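Chapter 7
Visiting a Working Robotics Site

Learning goals
After reading this chapter, you should be able to describe how a site visit is organized, tell a demonstration from a trial, and write a usable visit report.

Most of what students know about household robots comes from finished clips. A visit shows the slower part. This chapter follows a September open day at the Troltwood house, a small training site run by Kurutari, where ordinary cleaning tasks are studied before any of them are given to a machine. The tasks on the morning program were hand work: wringing a cloth, handling surfaces, wiping furniture.
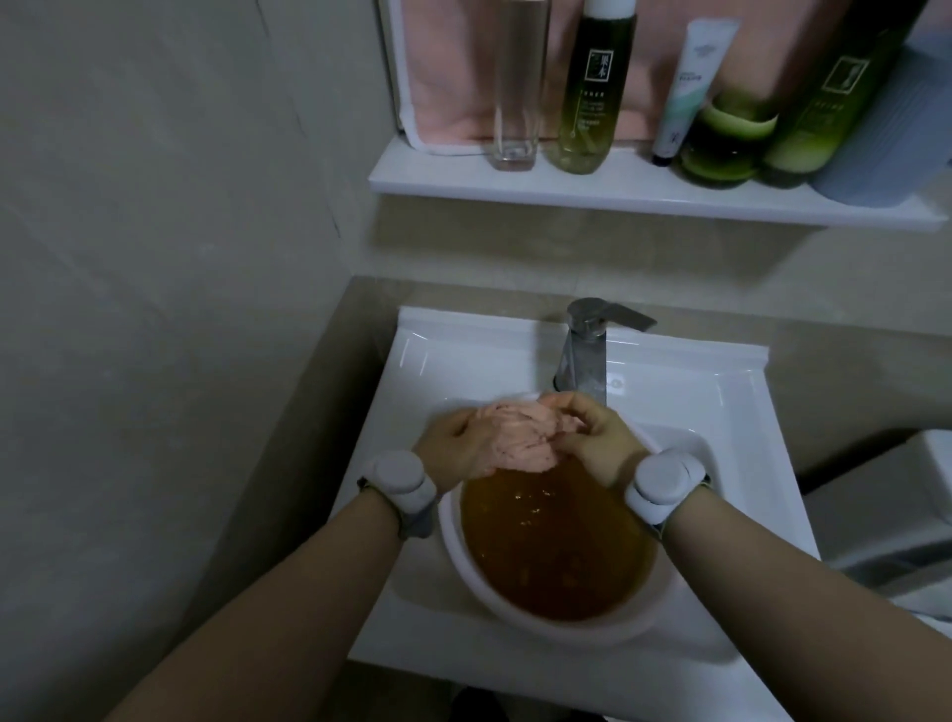
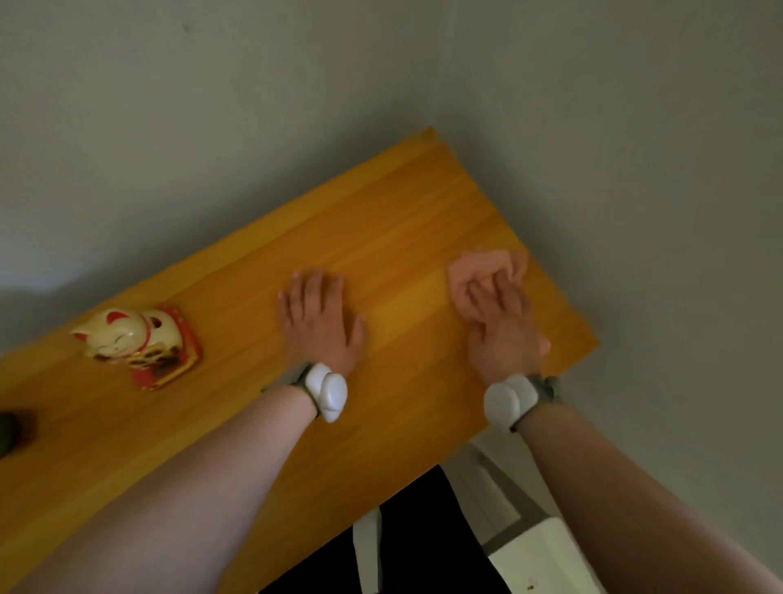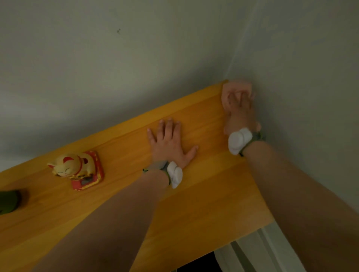
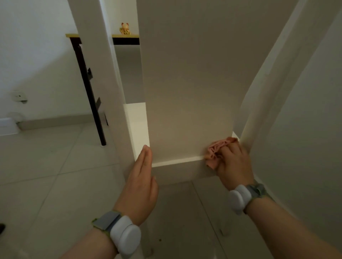 Figures 7.1 to 7.4. Hand work at the Troltwood house. A device is worn on each wrist.

Why would a robotics company spend an open day showing people doing chores?
The chores are where the work starts. Before engineers can decide what a robot should do with a cloth, they need a clear account of what a person does with one, including the grip, the order of the steps, and the pauses. Visitors who see only the robot tend to judge it by speed. Visitors who see the human task first ask better questions about the robot later in the day.

7.1 How the day was organized

The open day had 2 parts. The morning covered household tasks as people do them. The afternoon was given to Nerna, the company's wiping arm, which was shown in a separate hall at the Carnegie building across the road. Groups changed over at noon. Anyone who came only for the afternoon received the same handout as everyone else, with the morning's tasks listed on the back page.

The handout gave three background figures. The site had 496 task sheets on file, each describing one chore in one room. Those sheets had been used for 1,800 practice sessions. Of the 496 sheets, 134 had been rewritten at least once after a session showed that the instructions were unclear. The example given was a sheet that said "wipe the chair." People began at the seat, at the back, or at the legs, and some never touched the legs at all. The revised sheet names the parts and leaves the order open.

When you receive figures like these on a visit, write down exactly what is being counted. A task sheet is a written instruction. A session is one period of work under that instruction. Mixing the two up is one of the most common mistakes in student reports.

7.2 Demonstration and trial

A demonstration is arranged to be watched. The lighting, the objects, and the starting positions have been chosen ahead of time, and the staff have usually run it before. A trial is carried out to learn something, and the result is recorded whether or not it is good. Both are useful, but they support different statements.

The afternoon session with Nerna was a demonstration. The arm wiped a flat panel, then a panel with a raised edge. It left a strip along the edge on the first pass and was sent back for a second. A visitor asked how often that happened. The guide answered that the demonstration did not measure this and pointed to the trial records, which were kept in a binder at the back of the hall. Few people opened it.

A report on that session may state that Nerna wiped two kinds of panel and needed a second pass on one of them. It may not state how reliable the arm is. For that, the writer would have to use the binder.

7.3 Before you go

Read whatever the site publishes and prepare four or five questions. Avoid questions that can be answered from the handout. Good ones ask about a choice somebody made: why this cloth, why this height of table, why the second pass goes in the same direction as the first.

Ask in advance about photographs. Some sites allow them in one room and forbid them in the next. Wear closed shoes. Bring paper as well as a phone, and leave large bags at the entrance if there is a place for them.

Key terms
Task sheet: a written instruction for one chore in one setting.
Session: one period of work carried out under a task sheet.
Demonstration: an activity arranged for viewers.
Trial: an activity carried out in order to record a result.

Section 7.4 looks at note-taking during a visit, starting with the two-column page.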